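Schubladen, Griffe und eine Platte in Marmoroptik: Zu Besuch in der Werkstatt Dankwa

Eigentlich wollte ich nur eine Stunde bleiben. Am Ende saß ich den halben Nachmittag auf einer umgedrehten Kiste in der Werkstatt Dankwa in Ranorberg, trank viel zu starken Kaffee und redete über Schubladen. Ja, über Schubladen! Meine Gesprächspartnerin möchte ihren Namen lieber nicht im Netz lesen, also bleibt sie hier einfach die Chefin. Das passt auch, sie führt den kleinen Betrieb seit Jahren allein und entwirft Ordnungseinsätze für Küchen und Arbeitszimmer.

„Die meisten Leute kaufen erst den Schrank und überlegen dann, was rein soll“, sagt sie und zieht dabei eine Lade nach der anderen auf, um mir zu zeigen, was sie meint. „Dann liegt der Korkenzieher neben den Batterien, und alle suchen.“ Ich musste lachen, bei mir zu Hause liegt er neben dem Nähzeug.

Ihr neuestes Modell heißt Kondard und ist von außen so schlicht, dass ich erst mal nachgefragt habe, was daran so lange gedauert hat. „Der Griff“, kam sofort zurück. Einundzwanzig hatte sie mir am Telefon noch als Schätzung genannt, im Auftragsbuch stehen dann aber 71 Griffproben. Zu schmal, zu scharfkantig, zu glatt für Finger mit Spülmittel dran. „Schwarz auf Weiß wollte ich von Anfang an, da findet man den Griff auch im Halbdunkeln.“

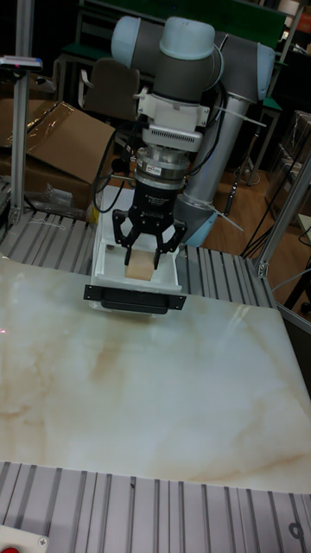 Weiße Lade mit schwarzem Griff, davor die Platte in Marmoroptik.

Über die Platte haben wir dann länger gesprochen, als ich gedacht hätte. Beige und hellbraune Adern auf Weiß, dazu dieser Glanz, mir war das im ersten Moment fast ein bisschen zu viel Hotelbad. Die Chefin nimmt es gelassen. „Mögen muss man das nicht. Aber meine Kundschaft hat so etwas in der Küche, und ich will wissen, wie eine Lade daneben wirkt. Auf grauem Filz sieht alles gut aus.“

Und was gehört nun hinein? Da wird sie streng. Kleine Sachen kommen bei ihr nach vorn, lange nach hinten, und was ein Jahr lang nicht benutzt wurde, fliegt raus (ich dachte an meine Spritztüllen und schwieg). Zum Ausprobieren von Aufteilungen nimmt sie gern kleine Klötze. „Mit echtem Besteck fängt man sofort an zu diskutieren. Einen Klotz schiebt man einfach weiter.“

Ganz billig ist das alles nicht. Ein kompletter Satz für eine Küchenzeile kostet 440 Euro, Einbau extra. Im Zastinmont, dem Möbelhof am Ortsrand, steht seit April 2021 eine Musterküche mit ihren Laden, und dort darf man nach Herzenslust auf- und zuschieben. Sie selbst fährt selten hin. „Ich räume sonst den ganzen Tag die Sachen um, die die Besucher falsch einsortiert haben.“

Im August soll eine tiefere Version kommen, für Töpfe und Deckel. Bei den Deckeln seufzt sie zum ersten Mal an diesem Nachmittag. „Stehend, liegend, schräg, ich habe alles durch. Zufrieden bin ich noch nicht.“ Ich habe ihr versprochen, meine eigenen Deckel auszumessen und ihr die Maße zu schicken. Der Zettel liegt in meiner Küchenschublade, gleich neben dem Korkenzieher.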